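Home | Notebook | Materials | People | Contact

We use cookies to keep this site working. Accept / Settings

February 19, 2024
Entered by Zineb Kettani

Table clearing, restaurant list. Algirdas asked me to write down the order of clearing before we forget it, so I do it now. The bottle is the difficult one. It is clear plastic with a gold screw cap and only partly filled, so the eye goes to the cap and the label and loses the shoulder. I propose that we always take the bottle first, upright, with the cap closed, and then the cups.
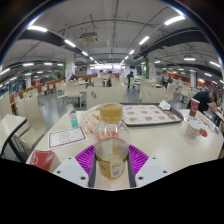
The papers come after. Wrappers and napkins go on the tray, and the tray is carried away last. Algirdas prefers to lift the tray early for making space, but then the crumpled papers must be moved two times. We did not agree yet. In the Plemden sheet the small packets are listed together with wrappers. I would like a separate line for them.

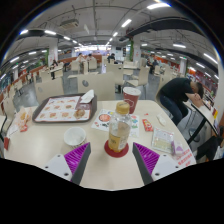 Bottle on the red coaster, tray with the bun and napkin behind at left, sauce packet at right.

To correct in the list: "coaster" is missing, and "table sign" must be marked as stays on table. Food which is left on the tray goes with the tray. Sheet has now 80 lines, I will renumber it when Algirdas has read this.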